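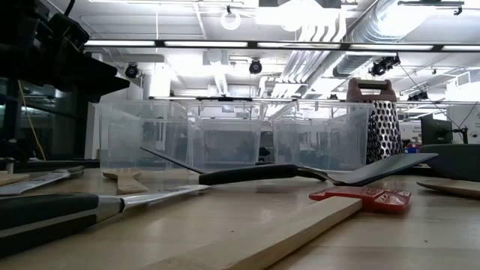 Spatula (kitchen utensil)

A spatula is a hand tool with a flat or nearly flat working end, used for lifting, flipping, scraping and spreading food. I've been keeping up the utensil pages on this little kitchen encyclopedia for a while now, and I'll tell you up front that this is the entry I rewrite most often, mainly because half the people who write in think I've got the name wrong. (They may be right! Read the next part and decide for yourself.)

The name

The word goes back to the Latin spatula, a small form of spatha, a broad flat blade, and it's a cousin of "spade." In American kitchens it gets used for at least two quite different tools. One is the bendy scraper you run around the inside of a mixing bowl. The other is the thing you slide under a pancake. Cookware shops often call that second one a turner, and I try to do the same in these pages, but at home I yell for "the spatula" like everybody else and somehow the right one gets handed over. In Britain you'll also hear "fish slice" for the slotted kind of turner, even when there isn't a fish for miles.

Main types

Scraper. A soft head on a stick, more or less. Older ones were rubber and tended to crack or go gummy with heat; silicone took over in a lot of kitchens since it puts up with a hot pan much better. Red heads are popular, and a red silicone scraper on a wooden handle is what I reach for when I'm making custard. Check whether the head pulls off. If it does, pull it off when you wash it, and be prepared for what's in there.

Turner. A broad blade set at an angle to the handle, usually by way of a bent neck, so your knuckles stay up and away from the pan. The blade can be metal, nylon or silicone, solid or slotted. Slots let the fat drain and help a thin blade flex a bit. A stiff metal turner is lovely for smash burgers and terrible for a nonstick coating, so I keep one of each.

Icing spatula. Long, narrow and metal, also sold as a palette knife. The offset version has a step in the blade just past the handle, and once you've frosted a sheet cake with one you won't want to go back to a butter knife. Mine is a Perell, with a blade so springy that it took me a whole birthday season to get used to it.

Wooden spatula. Flat wood, straight or slanted across the end. It's gentle on pans and nice for scraping up the brown bits when you deglaze. Some people file these under spoons. I've gone back and forth — for now they live here, and the Wooden spoon page links over.

Handles

Wood feels good in the hand and doesn't heat up the way bare metal can, but it hates the dishwasher. A rub of food-grade mineral oil now and then keeps it from going gray and fuzzy. A flat-sided handle won't roll off the counter (a small thing, but I notice it every time I use a round one). Plastic handles are easy to wash and will melt if you leave them leaning on the rim of a hot skillet. My old Lenitz turner has a dent near the neck that proves it.

Heat

Look at the rating from the maker before you buy. Nylon generally softens sooner than silicone does, and any of them can suffer if parked in the pan while you answer the door. Metal and wood don't melt, of course, though wood will scorch.

Storage

Crock by the stove, drawer, hooks on a rail: all fine. I used a crock for years and then moved everything to clear bins, since I like to see what I've got without digging. Long-handled tools are happiest standing up or lying full length in a deep drawer. Keep anything with a sharp edge in its own spot, so you're not feeling around past a blade to find your scraper.

The same word elsewhere

Painters, pharmacists and lab workers all have spatulas too, mostly slim metal ones for mixing and scooping. Doctors may call a tongue depressor a spatula. Those have their own page.

See also: Bench scraper; Fish slice; Palette knife; Wooden spoon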